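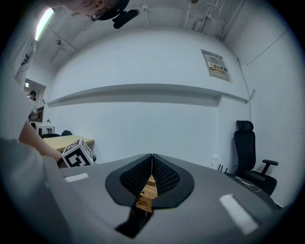

Week 5: Finding the gripper from its markers

Course notes, Robot Software Lab
Levente Szénási, with Intan Mangundap

Welcome back! This week is my favorite of the whole course, and I'll try not to talk too fast. In February we treated the pose of the gripper as a number that somebody handed us. Now we work it out ourselves, from pixels.

A square fiducial marker gives you four corners. If you know the side length and the camera calibration, four corners are enough to solve for position and rotation (six unknowns, eight measurements - lovely!). The printed pattern inside the square tells you which marker you have and which way up it is.

Where it gets tricky

A fisheye lens bends straight lines, so a marker near the rim of the view doesn't look square at all. Undistort the corner points before you solve. Please don't undistort the whole image first: it's slow, and it smears the corners you care about.

A single flat marker seen nearly head-on can also give two poses that fit almost equally well. You'll see the estimate flip back and forth between them. A cube helps a lot, as two visible faces pin the answer down.

Then there is occlusion. An arm passes in front, one corner goes, and the detector drops the marker completely. Your filter in Tenia has to coast through the gap on its motion model, and it should report that its uncertainty is growing while it does.

Fingers and object

The curved pads cover a good part of whatever they hold. With a small woven piece pinched low between them, the camera gets a patch of texture and very little outline. So segment by texture, and take the pad seam as your center line. Sekar's notes on the Gunawan dataset have a nice section on this.
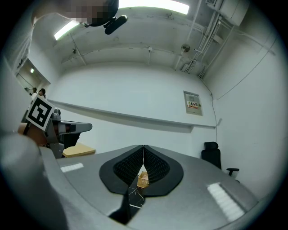
Lab exercise

1. Load the Pildale log and run the detector on the first 1,000 frames.
2. Plot the reprojection error for each marker. Flag anything over 2 pixels.
3. Look closely at frame 88. Solve it with and without undistorted corners and compare the two rotations.
4. Add the coasting step to your filter and plot the position again.

Bring your plots on paper or on a laptop, either is fine. Questions about Tenia go to Maxine Whitcombe.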